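I'd been told the singer from Caldeira would be late, so of course she was early. By the time I'd found the right door at the Flaltside rehearsal rooms she was already on the sofa with her boots off, eating toast and scrolling through the comments under the picture that started all this.

You know the one. Two hands on a restaurant tablecloth, hers with the chipped green nails, his with the ring that every fan of a certain quiz show host could spot from across the street. No caption. She put it up at eleven at night and went to bed.

"I woke up to 3000 messages," she told me. "My mum had rung twice. My dentist had liked it! I didn't even know my dentist was on there."

She laughs a lot, with her head thrown back, and she's much funnier than the songs would have you believe. I asked if posting it had been a plan, something cooked up with the label. She pulled a face.

"If the label had planned it, they'd have made me fix my nails. No, we'd had a nice dinner, I liked the photo, and I was sick of going in through kitchens. We'd been doing that since the spring. I've seen the bins of every decent restaurant in Girnov."

So it's been going on since the spring, then? She put her hand over her mouth. "Well, you've got that now, haven't you."

They met at a charity quiz, where he was asking the questions and she was on what she calls "the thickest table in the building". Her team came last. He came over afterwards to hand them the booby prize (a tin of shortbread, which she still has, now full of plectrums) and they talked until the staff began stacking chairs. He's older than her, which the gossip pages have made rather a lot of, and I could tell she was waiting for me to bring it up. I did, in a cowardly sort of way.

"It bothers people who don't know us," she said. "My gran thinks he's a bit young for me, if that helps."
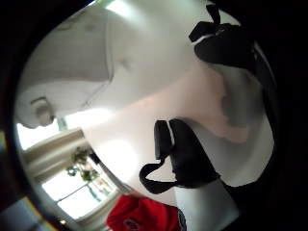 The new record is called Zusia, after the street she grew up on, and she wrote most of it before any of this happened. That's a sore point. Fans have been picking over the lyrics for signs of him, and one thread has reached 443 replies on the second single alone. "It's about my old flat," she said, rolling her eyes. "That's the whole song. I was lonely and I spent a winter lying on my back looking at the ceiling. A big white ceiling, brighter in some patches than others, with a faint line running across it on the slant, and that's your 'pale road' in the chorus. They've decided it's the drive up to his house! He hasn't even got a drive."

I'd sung along to that chorus all the way there on the bus and had also decided it was the drive up to his house. I kept that to myself.

Has he heard the album? He has, twice, the second time with the volume up because she'd caught him doing the washing-up through the first. His favourite is the slow one at the end. Hers changes daily. There's one she can't stand any more and won't name, "because somebody will have had it at their wedding".

Caldeira go back on tour in August, and I wondered how that would work with his filming. She went a bit quieter here, picking at the crust of her toast.

"We've got a calendar on the fridge. It's mostly my colour on it, if I'm truthful, and he's very good about that. The last boyfriend wasn't. He used to come to shows and stand at the side with his coat on."

And will there be more pictures, now that the first is out in the world? She thought about it for quite a while. He'd quite like to post one of his own, apparently, only he takes terrible photos and she has a veto. So far she's turned down a blurry one on a ferry and one where she's asleep with her mouth open.

"There's a nice one of us with his dog," she said. "But then it'll be all about the dog. I've got a record to sell."

Her phone buzzed on the arm of the sofa just then and she turned it face down, grinning. I asked if that was him.

"Dentist," she said, and went off to find her boots.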